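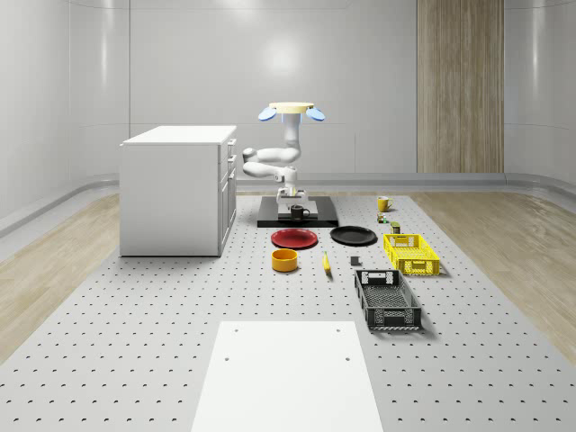
Filed under: Growing Up (Sort Of), Rambles

My mother called in November to ask whether I had a "proper" set of bed sheets. I said yes. She asked how many. I said the word "set" and hoped she would take it as an answer.

She did not. By the end of the call I'd agreed to buy a second set, a mattress protector and something called a duvet liner that I still don't understand. I am 26 and a half, I have lived away from home since I was 21, and it had never once crossed my mind that you could own sheets that weren't on the bed at that moment. What do they do in there, in the closet? They just wait.

So I've been thinking about the gap between how old I am and how old my apartment thinks I am.

Some background. I moved into this place in the spring after two years of sharing with Marichka Tymoshchuk, who owned everything. I didn't notice that at the time. I thought we owned things. Then she got a job three states away, a truck came, and I was left standing in the kitchen with a colander, one good knife and a lamp shaped like a goose. The goose is mine. I would like that on the record, as she still claims it in texts.

The first month alone I ate off the lid of a storage tub, and not in a sad way! I had a job, I had friends, I went places. I just kept forgetting that plates had to be bought by a person, and the person was me. When I finally went to get some I stood in the aisle for most of an evening. You can get four plates, or you can get six. Four says you are being realistic. Six says you are planning to host. I got six and drove home feeling like a woman with a sideboard.

I have hosted once. Chia-hao Yu came over with a bag of oranges and asked where the bottle opener was, and I watched him work through every drawer in the kitchen, including the one that is only batteries and soy sauce. We opened the bottles on the edge of the counter. There's a dent there now. I've started thinking of the dent as the deposit.

He asked, while we were eating, whether I felt like an adult, and I said I'd felt like one exactly twice. Once was when I complained about a parking ticket in writing and used the word "furthermore." The other was when I got a library card without anyone suggesting it. He said he had felt like one since he was nine and was hoping it would wear off. His savings account has a nickname. I have never asked what it is, but he said it fondly.

Then there's the money part, which I'd been avoiding (in this post and in general). I sat down last month with a bowl of cereal and worked out what I'd put aside since moving. I had a goal of $1000 by the end of the year, picked mainly for how it looks written down. What I had was $690, plus a jar. I decided the jar was about $40 and moved on, and I have no plans to open it and find out.

I used to believe there was a day when all of this clicked. You'd wake up and know what a deductible was. You would have opinions on gutters. I was very sure about this at 17, when I made a list of things I'd have by 25, and I found it over the summer in an old school planner. It had a dog on it, and a house with a window seat, and "speak Italian," and, underlined, "be calm on the phone." I have no dog. My window has a radiator under it, so technically there is a seat for part of the year. My Italian is all pasta. I am still not calm on the phone, and before I call the dentist I write out my own name at the top of a sheet of paper in case they ask.

But I do know which of my neighbors takes in packages, and I know to run the bathroom tap a minute before the shower or the pipe screams. I have a plant that has been alive for long enough that I've stopped saying so out loud. Last week I bought stamps – a whole book of them – with nothing to mail, just so they'd be there. I suppose the stamps are like the sheets. They just wait.

Marichka is visiting after the holidays and has asked what she should bring. I told her nothing, I'm fully equipped, I have six plates. She asked if I had a pillow for her. I said the word "pillow" in a thoughtful voice.

So that's on the shopping list now, under the duvet liner. If any of you know what a duvet liner is, the comments are open. And if you're Marichka, you can't have the goose.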